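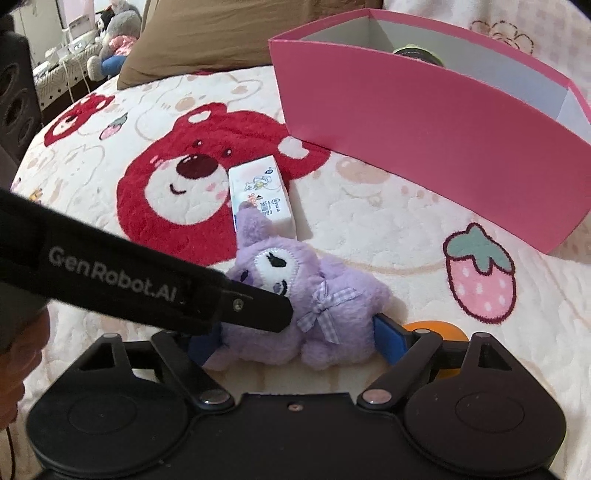 Washing plush blankets without wrecking them?

dwynwen_j
OK so my daughter's plush blanket has gone from cloud to bath mat. It used to be so soft, and after one winter of regular washing it's kind of crunchy and the pile lies flat in patches. I've been doing warm wash, regular detergent, medium dryer. Is there any bringing it back or do I just buy another one? (She will notice. She's 4.)

Unton342
It's the dryer. Polyester pile gets a little melty on the tips with heat and then it's done for. Cold wash, no heat, hang it over the shower rod.

Jean Guthrie
I'd blame the detergent before the dryer! I had one feel like cardboard and ran it twice in cold water with half a cup of white vinegar and no soap at all. The suds that came out of that thing, you would not believe. Went over it with a soft hairbrush while it was damp and it came up really nice.

Unton342
Vinegar's hard on the rubber seals in a front loader, just so you know. An extra rinse does the same job.

Jean Guthrie
My washer is 20 years old and has had vinegar in it the whole time, so I'll take my chances lol

lodlow_mom
Are you using fabric softener? Stop if you are. It coats the fibers and then they clump. Same goes for dryer sheets. We quit back in August and the towels got better too.

dwynwen_j
Guilty on the softener, I was using MORE of it to fix the crunch. Oops. Going to try Jean's vinegar thing tonight, mine's a top loader anyway.

tehrani_k
Gonna disagree with no heat ever. I do 5 minutes on low at the very end, with a couple of clean tennis balls in there, and it fluffs up way better than line drying alone. Check the tag first though.

Unton342
Low is fine I guess. Medium isn't.

dwynwen_j
Update: two rinses, brushed it, hung it up overnight. Much softer! One corner is still flat, so that's getting the tennis balls tomorrow. Does the brush need to be a special kind or is an old baby brush OK?

Jean Guthrie
Baby brush is perfect, just go easy on the edges where the stitching is.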